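About Geltero

Geltero is an evening school for sewing and clothing repair. We are in Utden, on Blackburn Street, on the upper floor over the old post office. The entrance is from the yard and the bell has our name on it. Please ring longer than you think is polite, the machines are loud.

The school began in a kitchen. The founder came to Utden from another country with one suitcase and one sewing machine, and she repaired coats for the neighbors. After a while the neighbors did not want only the coat back, they wanted to know how it was done. So there were lessons at the kitchen table, first for one person and then for a small group, and when the table became too small we rented the rooms where we are today.

What we teach

We teach repair before we teach making. A new student usually wants to sew a dress in the first month, and we understand this wish very well. But a person who has taken a jacket apart and put it together again knows how a jacket is built, and later the pattern paper will not scare her so much.

The beginner course goes over one season. It starts with hand stitches, buttons and hems. Then comes the machine: threading, tension, changing the needle, cleaning. We spend a full evening on tension. Some students are bored on that evening, and the same students write to us in the spring to ask for the notes.

The second course is for zippers, linings, pockets and knees of pants. The third one is darning and knitwear, and it is taught in the small room with the good lamp. You can take the third course without the second one, they do not depend on each other.

We also have an open table, where everybody can come with their own work. There is no program. A teacher is in the room and helps when somebody asks.

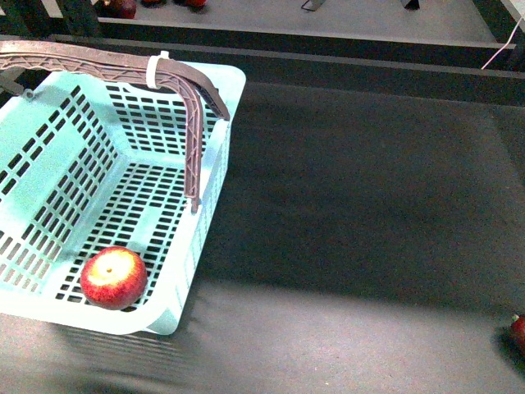

Geltero School of Sewing and Repair

How we work

Groups at Geltero are small. Each student has her or his own machine for the whole evening, and nobody has to wait for a turn. The machines are simple mechanical ones. We tried computer machines for one year and sold them again — they were very nice, but students came home to an older machine and could not find the same buttons.

Please bring clothes that you really wear. A practice piece from the fabric box is fine for the first evenings, but people work more carefully on their own sleeve. The clothes must be washed before you bring them. We write it here because we had to say it many times in person.

Thread, needles, pins and chalk are included in the price of the course. Zippers and lining fabric are not included. You can buy them at any shop you like, and a small selection is for sale at the school for the price that we pay.

Our languages

Lessons are in English. Most of our teachers did not grow up with this language, and many students did not either. In sewing it is less of a problem than one would expect, a wrong seam can be shown with a finger. For the technical words we made our own word list with drawings, which every beginner receives on paper. If you find a mistake in it, please tell us. The last edition was corrected in November after a student explained to us the difference between basting and tacking, and we are still discussing it.

The Gesero fund

Not everybody can pay for a course. The Gesero fund covers 100 percent of the price for students who need it, and it is filled from the sale of repaired clothes at our winter market. You do not have to bring papers. Write to the office that you would like a Gesero place, one sentence is enough. The teachers are not told who has such a place.

Visiting us

You can look at a lesson before you decide. Come in the evening, the office opens 30 minutes before the first course begins. Children are welcome at the open table when an adult is with them, but not in the courses, on account of the hot irons.

The stairs are steep and there is no elevator in the building. We are sorry for this. If stairs are difficult for you, write to us and we will arrange a lesson in the ground floor room of the library, where we can use two tables and carry the machines over.

Page last changed: 1 Dec 2018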